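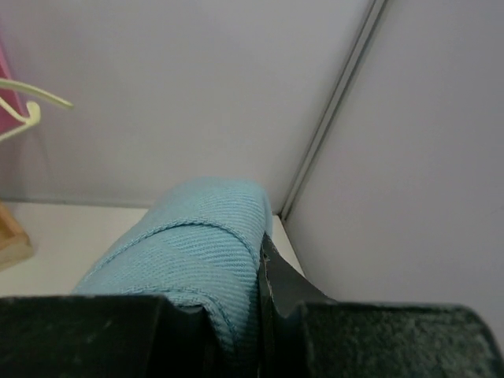 *Vasanthi Biswas, Stalosus linen and closet guide, section 2. Last changed 19 February 2018*

## Rolling towels and sorting hangers

Do the towels first. Hangers take longer and you'll want the table clear of cloth by then.

### 2.1 Towels

1. Lay the towel flat, long side toward you. Smooth it with your forearm, not just your hands.
2. Fold in thirds the long way. Thin twill ones can go in quarters.
3. Turn the loose edge under about an inch at the far end.
4. Roll from the near end. Tight at the start, easier after that.
5. Finish with the seam where you can see it. If it pops open, the first turn was too slack. Unroll, start over.
6. Stand the roll on end in the corner of the shelf, rounded end up. Next one goes against it.

**Note:** Light blue goes with light blue. Don't mix with the whites even if there's a gap, Remedios will move them back anyway.

**Note:** Terry towels roll fatter. Give them the deep shelf.

**Caution:** Do not roll anything damp. Feel the hem, not the middle, the hem is allways last to dry.

### 2.2 Hangers

You need the wide bin, the rail and a soft cloth. Wire and wood get tangled in the same pile so go slow here.

1. Tip the pile out. Don't pull from the top of the bin, hooks catch.
2. Find a hook that's free. Follow it back to its own hanger before lifting.
3. Turn the hanger a quarter turn and slide it out sideways. No yanking.
4. Coated wire ones: check the hook end and the neck for cracks in the coating. Cracked ones go in the scrap bag, they mark shirts.
5. Wood ones: run the cloth along the bar. Ridges hold dust.
6. Thick glossy ones last. They're slick and they slide off the pile.
7. Hang everything by kind, hooks all facing the wall.
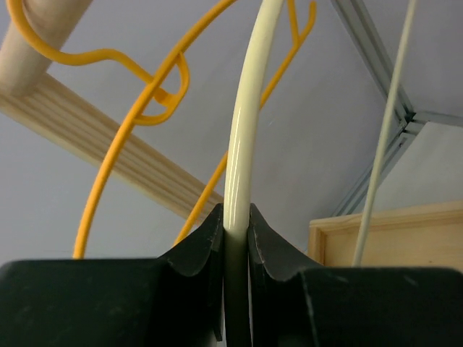

**Can I bend a coated wire hanger back into shape?**
Once, by hand, if the coating is still whole. Pliers will bite through it and then it's scrap.

### 2.3 Loading the rail

1. Heaviest hangers nearest the bracket.
2. Leave a finger's width between hooks.
3. Push the lot to one end, let go. If the rail dips in the middle, take the wood ones off and tighten both end screws (see the Jadis rail sheet, part no. 462).
4. Put the wood ones back one at a time.

**Caution:** Keep fingers out from between hooks when you slide the lot along. Pinches.

**Note:** Replacement bars for the Jadis rail come from Koutsoukos, order code 103. Ask for the long screws too, they dont come in the bag.

Spare hangers go in the bin under the rail, hooks down. Lid on. Shelf labels are in section 3.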